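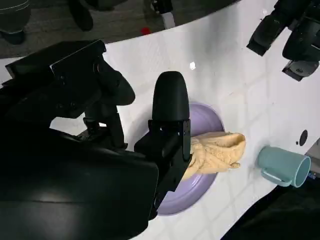 二本腕のロボットに皿を拭かせる、と聞いて最初に思ったのは、自分で拭いたほうが早いだろう、ということだった。たぶん誰でもそう思う。だから共同工房バーケント(Burkent)の奥の作業場でKa-ming Tuさんに会ったとき、遠慮なくそのまま口にした。

「早いですよ、もちろん。比べものになりません」

あっさり認められてしまうと、こちらも次の言葉に困る。Tuさんは手元のノートパソコンから目を離さずに、画面のグラフを指で送っている。左右の腕の関節角度だそうだが、私には色のついた波線にしか見えない。

作りかけの装置には「Pevolura」という名前がついている。由来を尋ねると、特に意味はない、フォルダ名を決めるときに適当に打ったのが残った、とのこと。黒い腕が二本、白い丸テーブルに向かっている。題材は台所まわりの品で、紫の皿、黄色い布、青緑のプラスチックのマグ。布を指でつまみ、皿の上を動かし、終わったら布を脇へ置く。やらせたいのは、言ってしまえばそれだけのことだ。

「それだけ、が難しいんです。布は毎回、形が違うので」

この説明はよく聞く。硬いものは持てるが柔らかいものは難しい、という話は、ロボットの展示に行けばたいてい誰かがしている。難しいのはわかった。わからないのは、それを個人が共同工房でやる理由のほうだ。

「家でやっていたんですけど、置けなくなったんですよ。腕が一本のときは机の端でよかった。二本にしたら、食事をする場所がなくなった」

食事の場所を削って食器を拭く機械を作っていたことになる。そう言うと、Tuさんは初めてこちらを向いて、少しだけ笑った。

## 動いているところは見たのか

見た、と書いておく。ただし、自律で動くところと、人が操っているところは分けて書かなければ公平でないと思う。

午前中に見せてもらったのは後者だった。Tuさんが操作用の小さな腕を両手で握って動かすと、テーブルの二本がそれをなぞる。これはよく動いた。左の指が布の端を押さえ、右が寄っていく。動きは人間のもので、当然ながら人間らしい。動画だけ見せられたら、私は感心してしまったかもしれない。

「みんな、ここで感心するんです。だから先に言うようにしています。これは僕が動かしています、と」

午後になって、学習させたプログラムに切り替えた。腕はまず皿の手前で止まった。数秒迷ったように見えて(迷う、という言い方をTuさんは嫌う)、布をつまみにいき、皿の縁を一緒に挟んだ。皿が布ごと少し引きずられたところで、Tuさんが停止ボタンを押した。二度目は布をつまめたが、皿の外側を拭いた。三度目はうまくいった。

三度目だけを撮って公開することもできますよね、と聞いてみた。

「できます。そういう動画はたくさんあります。何回目ですか、と書き込んでも返事はまず来ません」

では、あなたのところは何回目なのか。Tuさんは表計算のファイルを開いて見せてくれた。自律で試した記録が全部残っている。試行867回、うち成功433回。半分に届いていない。しかも「成功」の定義は途中で一度変わっている。最初は布が皿に触れて往復すれば成功としていたのを、後から「皿の内側を」という条件を足したのだという。

前の基準で数えた分はどうしたのか。

「録画を見直して、付け直しました。気分は悪かったです。かなり減ったので」

付け直したのは本人なので、判定が甘い可能性は残る。そう指摘すると、否定はしなかった。工房の別の利用者に抜き取りで見てもらうことも考えたが、皿拭きの録画を延々と見てくれとは頼みにくいらしい。それはそうだろう。

## 汚れについて

もうひとつ、どうしても聞いておきたいことがあった。汚れは落ちるのか。

「落としていません。汚れを見ていないので」

つまりPevoluraは、拭く動作をするが、きれいになったかどうかは知らない。カメラは皿と布の位置を見ているだけで、汚れの判定は入っていない。いまの題材では皿に何もつけずに練習している。ソースを垂らした日もあったが、布を替える手間のほうが大きくなってやめた。

正直な答えだと思う一方で、これを「皿を拭くロボット」と呼んでいいのかは疑問が残る。工房の利用者一覧には、そう書いてあるのだ。皿の上で布を動かすロボット、と書き直すべきではないか。

「書き直しましょうか」とTuさんは言い、本当にその場で管理画面を開こうとしたが、パスワードを忘れていた。

マグについても触れておく。マグは次の課題で、倒れているのを起こして置き直すのだという。テーブルに横倒しのまま置いて、持ち手の向きをいろいろ変えて練習させる。やってみてもらうと、指先がマグの胴をこすって、くるりと回してしまった。丸いものは逃げる。子どもでも一歳を過ぎればなんとかする動作だと言うと、Tuさんはうなずいた。

「一歳の子は、一年ずっと練習していますからね」

うまい返しだが、Tuさんもすでに13か月やっている。

## 金と時間の話

費用は教えてもらえなかった。家族が記事を読むかもしれないから、というのがその理由で、私はこれを今回の取材でいちばん説得力のある発言だと思っている。

かわりに、どこに無駄があったかは話してくれた。最初に買ったMididskaというモーター制御基板は、二本の腕をつないだ途端に通信が詰まった。販売ページには複数台対応とあった。対応はしていた、とTuさんは言う。同時に動かさなければ。

「読み方が悪かったんです」

読み方の問題だろうか。二本の腕を交互にしか動かせない基板を複数台対応と呼ぶほうにも責任がありそうだが、当人は怒っていない。外した基板はいま、Taiという別の自作機で使っている。窓のブラインドを上げ下げするだけの機械で、こちらは一度も失敗していないそうだ。

私にはTaiのほうがよほど役に立っているように思える。単機能で、地味で、毎朝動く。ただ、TuさんはTaiの話になると途端に口数が減った。完成したものには興味がないのかもしれない。

時間については、工房に来るのは仕事のあと、閉まる夜11時までだという。腕の校正だけで終わる晩もある。ネジの緩みに気づかないまま一晩記録を取り、翌日すべて捨てたこともある。その話をしながら、Tuさんは六角レンチで指の付け根のボルトを順に締めていった。話のついでに手が動いた、というふうだった。

校正の手順を見せてほしいと頼むと、これは意外に面白かった。両方の腕を決めた姿勢に持っていき、テーブルの薄い格子模様に指先を合わせて、左右のずれを見る。合わないときは腕の固定を疑い、次に指の部品を疑い、最後に自分の目を疑う。順番が逆だといつまでも終わらないらしい。こういう話をするときのTuさんは早口で、ノートパソコンのことも忘れている。

## 家に帰ってくるのか

このまま成功率が上がったとして、いずれ家の台所に置くのか。最後にそれを尋ねた。

「置きません。うちの台所は狭いし、腕の届くところに人がいてほしくない。いまのは力の加減が信用できないです」

では何のために。私はこの質問を、言い方を変えて三回した。一回目の答えは「勉強になるので」、二回目は「工房の会費を払っているので」。三回目は少し間があった。

「布をつまめた晩があったんですよ。最初に、自分が触っていないのに。それが、まあ、よかったので」

十分な理由なのかどうか、私には判断がつかない。少なくとも、家事を変えるとか、人手不足を解くとかいう話を一度もしなかったことは書き留めておく。こちらはその手の大きな話に反論する準備をして行ったので、メモの半分は使わずじまいになった。

疑いが晴れたわけでもない。半分も成功しない動作を、汚れのない皿に対して、人の何倍もの時間をかけて行う機械である。12月にはマグの課題も含めて工房の利用者に見せる予定だというが、Tuさんの口ぶりだと延びそうだ。見せるときは失敗した回も全部流すのかと聞くと、「全部は長いので」と言ってから、言い直した。

「続けて十回やって、その十回をそのまま見せます。それでどうですか」

それなら見に行く、と答えた。帰りがけに振り返ると、Tuさんは布を丸め直して皿に載せ、もう次の試行を始めるところだった。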